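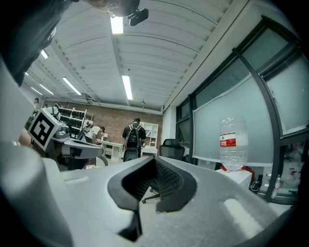
4 min read

Home Essays Tooling Archive About

I have a grudge against smoothing filters, and I want to talk about it. Every time I join a new manipulation project, somebody has already dropped a low-pass filter on the gripper poses before anyone looks at the raw tracks. The plots come out gorgeous! And then the policy learns to close its fingers a beat late, and we all spend a week blaming the network. Pose from a fiducial marker is jumpy, sure. Take the square black-and-white one on that left gripper: tip it far enough from the lens and the estimate starts flipping between two answers that both look fine on paper. A filter will happily average those two into a third pose where the gripper never was.

My view is that you should throw the bad frames out and leave the good ones alone. On Minja, the little replay tool I keep nagging people to use, we just flag any jump the hand couldn't plausibly make and leave a hole. I ran it over 100 recordings last October and it flagged 43 of them. Seo-ah Shim thought that was way too strict (she said so, loudly, over lunch) and she had a point, because half my thresholds were set for slow tabletop stuff and people do move fast when they're tidying up.

Elibariki Urio argues the other side better than I can. He says a planner hates holes, and a smoothed guess at least gives the controller something to follow. Fine, at run time I'm with him! If the arm is moving you need a number every tick, and I'd smooth too. But training data isn't run time. You can sit there with a coffee and look at the thing.

So my ask is pretty small. Save the raw poses, always, next to whatever you cooked up from them. At Andevdale we once had 83 sessions where only the filtered version got written to disk, and we never did get the originals back. Disk is cheap and I'm still mad. If your logger has a checkbox for smoothing, leave it off and do that step later, in a script with a name and a version on it.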